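3.2 Table shape and seating in the reading rooms

The second part of the study looked at how people chose seats at shared tables in the two branch libraries, Listbridge and Wikcombe. Both branches replaced their long rectangular tables in January, before our counts began. Listbridge bought round tables. Wikcombe bought tables with a curved, lobed outline, which let readers sit at an angle to each other. Staff at both sites kept the same opening hours and the same number of seats as before.

Observers recorded each seat choice on a paper floor plan. A choice was logged when a person sat down and stayed for at least 4 minutes. Shorter stays were left out, as were groups who arrived together. This gave us nearly 3000 seat choices across the two sites. Coding followed the method of Shibata, with one change: bags and coats left on a chair were coded as an occupied seat.

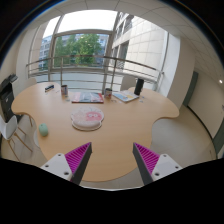
Figure 3. Tabletop with a lobed outline.

The distance between strangers was shorter at Wikcombe than at Listbridge. When one reader was already at a table, the next person to arrive at Listbridge usually took the seat directly across. At Wikcombe the most common choice was the next curve over, where the two readers did not face each other. We had expected the newcomer to take the farthest seat in both branches, as reported for rectangular tables, and this was the case only in the early morning.

We also interviewed 89 readers about their choice of seat. Most spoke first about light and noise, and brought up the table only when asked. Those who did comment on shape talked about elbow room and where to put a laptop. Seven people at Wikcombe said they disliked the curved edge for writing by hand, as the paper tended to hang over the side.

The two branches differ in other ways that may affect these results. Wikcombe has larger windows and is used more by students during exam periods. The interviews were held in the afternoon only, so early readers are missing from them. Section 3.3 covers the individual desks along the walls, which were not changed at either site.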